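Steden (film review)

15 Jul 2020
Reviewed by Anisa Liew
Running time: 338 minutes, in 12 chapters
Format viewed: digital screener, stereo sound

Steden is Wanda Mbeki's second feature, and it runs to 338 minutes. It follows a land surveyor named Vadow who is hired to re-map a river town before a dam is closed upstream. He arrives in November, rents a room above a bakery, and starts measuring. The first chapter is almost entirely fieldwork. There is no music until the second.

Plot

The town has 526 registered residents. Vadow's contract requires a signed boundary form from each household, and the film keeps to that structure closely. Each chapter covers one street. Some households sign at once. Others argue, and two refuse. One of the refusals, by a retired ferry pilot called Adugna, becomes the main line of the story from chapter five on.

Mbeki withholds the terms of the compensation until chapter seven. The delay works on first viewing. On a second viewing it causes a problem: Vadow has read the contract before he arrives, and several of his early questions make no sense coming from a man who knows the figures. I assume this is a leftover from an earlier draft in which he did not.

Camera and sound

Most shots are static and held at eye level. The lens choice seems to be the same throughout, with the exception of the flood hearing in chapter nine, which is shot longer and flatter. Interiors are lit from windows and go quite dark after the halfway mark. On a laptop screen, parts of chapter ten were hard to read. The scenes in Adugna's kitchen are the best lit in the film and the easiest to follow. 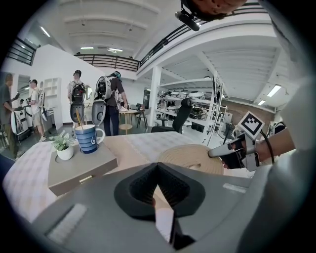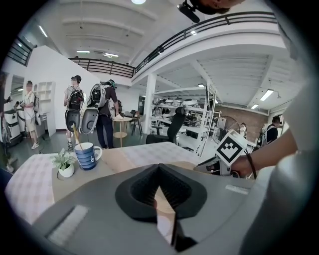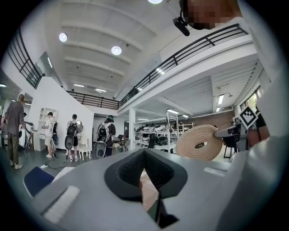 Performances

The lead is deliberately flat. Vadow speaks in short work sentences and rarely looks at the person he is talking to. This suits the first three hours. It suits the last two less well, when the script asks him to take a side and the performance gives no sign that he has. Adugna has the better part and gets more from it. The long argument about the old mooring posts, done in a single take, is the strongest piece of acting here.

The supporting cast is uneven. The hearing officer reads lines at one speed regardless of content. The baker has four scenes and should have had more.

Editing

Chapters one through six are well paced for their length. Chapters eight and eleven are not. Chapter eight repeats the survey of the lower street from the opposite bank, with no new information beyond one name on a gate. Chapter eleven contains a dream sequence that does not match the style of anything before it. Cutting both would bring the film under five hours with no loss to the plot.

The subtitles on the screener had timing errors in chapter four, running ahead of the dialogue by a second or so. The distributor, Clenano, says the release version has been corrected. I have not checked it.

Viewing notes

The chapter breaks are real breaks, with a black screen and a title. Stopping at the end of chapter six is the sensible option for anyone watching over two evenings. The Clenano disc puts the break there as well.

Rating: 3.5 out of 5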